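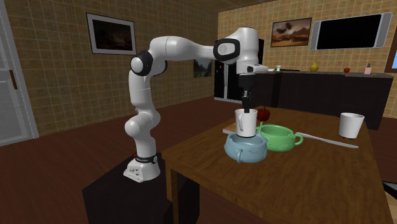 Have you ever had to put away every single dish after a big family dinner? Now imagine doing it for a dining hall where up to 200 people eat lunch. That is the job of the kitchen crew at Pindach, a big lunch place where office workers and bus drivers come for a hot meal, and it used to take them the whole afternoon.

Nuria Esteban has worked in the Pindach kitchen for a long time, and she knows just about everything there is to know about cups and bowls. When the boss told the crew that a robot arm was coming to help, Nuria was curious, and also (she doesn't mind telling you this) a little bit worried. Would there still be work for her?

Before the arm came anywhere near a real kitchen, it had lots of practice in a pretend one inside a computer. A pretend kitchen made on a computer is called a simulation, and it works a bit like a video game. There is a table with cups and bowls on it, and there are even some bits of fruit, and the arm can try picking things up over and over. If a cup gets dropped in a simulation, there is no mess to sweep up and no one gets hurt, so the arm can have another go straight away!

The arm doesn't have a hand like yours. It has a gripper with two fingers, and picking up a cup with two fingers is harder than it sounds. Try it at home with your thumb and one finger - use a plastic cup, please, not your mum's favourite mug.

So what changed for the people at Pindach? The arm, which the crew named Jevel, now does the stacking, over and over, and it never gets a sore back. Nuria used to go home with aching shoulders. These days she spends part of her afternoon looking after Jevel, and the rest of it cooking, and her lentil soup has become rather famous.

Some things were hard at first. The crew had to learn new words and new buttons, and 2 of them went on a training course. One cook missed the chatting that went on around the sink, so now they all stop for tea together before the clean-up starts.

Jevel still can't tell if a soup needs more salt. Nuria can, and she usually has a spoon in her apron pocket to check.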